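Journal > Home Life > Play

The kitchen that fits on one table

I have a confession. I own a full-sized kitchen, with a proper oven and a drawer full of things for peeling other things, and the one I've been thinking about all April is a toy one. It started when my niece came to stay and wanted to "do cooking", and all I could offer her was a colander and a bag of dried pasta. She was very polite about it. I was mortified!

So I've been looking at play food. Really looking, in the way I once looked at sofas. I've been through the Grakomwood catalogue (lovely turned vegetables, priced as if they were real truffles), I've had a box from Omalside on approval, and I've spent far too long at the table with bits of pretend lunch, moving them from here to there and back again.

What I've come round to is that you need very little. A plate, a bowl, some fruit, and one thing out of the fridge door.

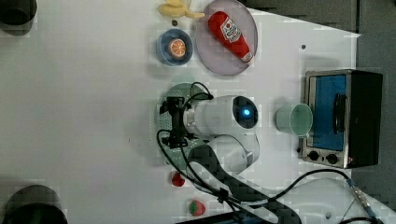
Ketchup on the big plate, orange slice in the little blue bowl: lunch is nearly served.

The ketchup is the star, I'm afraid. I had assumed fruit would win, being bright and cheerful and easy to name, but a ketchup bottle is something a small child sees at teatime and is very often not allowed to hold. Give them their own red bottle with a white cap and they're in charge at last. My niece put pretend ketchup on everything, including a slipper and, for quite a long time, me.

I rang Idalina Neves about all this. She ran a playgroup for years before she opened her shop, Sipos, and she has firm views on pretend food. "People buy the huge set," she told me. "I had one here with 67 pieces. A child tips it out, has a lovely time tipping it out, and then goes off to find the cat. Put out six things and they'll cook for an hour."

I'd like to say I took this calmly, but I had a very large set in my online basket at that moment and I had to put the phone down and have a little word with myself.

Her other rule is about dishes. She likes a shallow plate and a small bowl, and she likes them in different colours, so there's something to decide. Does the orange go in the bowl? Does the banana? (It does not fit, which is terribly funny if you're three.) I'd been ready to spend all my money on the food and use any old saucer, and she talked me out of it. The dishes get handled just as much, and you can find them for next to nothing at a jumble sale.

Then there's the question of appliances, where I went badly wrong the first time. I'd bought a play cooker years ago, for a godson, and it was the size of a bedside cabinet with a hob that clicked. It took me an entire evening and most of a bottle of wine to put together, and he kept his cars in it.
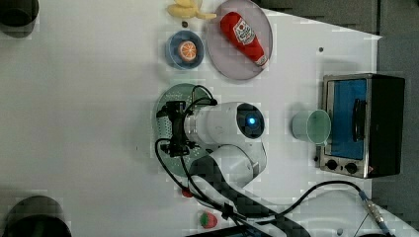
I'd go smaller now, and I'd want a door and a couple of knobs, as that's where all the pleasure is. Open, shut, twiddle, open again. Is it done? It is never done. A strawberry can bake for a whole afternoon in my niece's kitchen, and you mustn't ask about it or you're sent to wait outside. A cup is worth adding as well, for all the tea you'll be made to drink.

On soft food against hard, I've changed my mind. Hard pieces wipe clean, and I do see the appeal when there's been real jam about, but a plush bottle can be thrown at your head at six in the morning and you'll both still be friends at breakfast. I'd mix the two.

Idalina keeps hers in a shoebox with the lid missing. Mine are in the bread bin, so the bread now lives on top of the fridge, and my niece is back in 2 weeks. I've been told there will be soup.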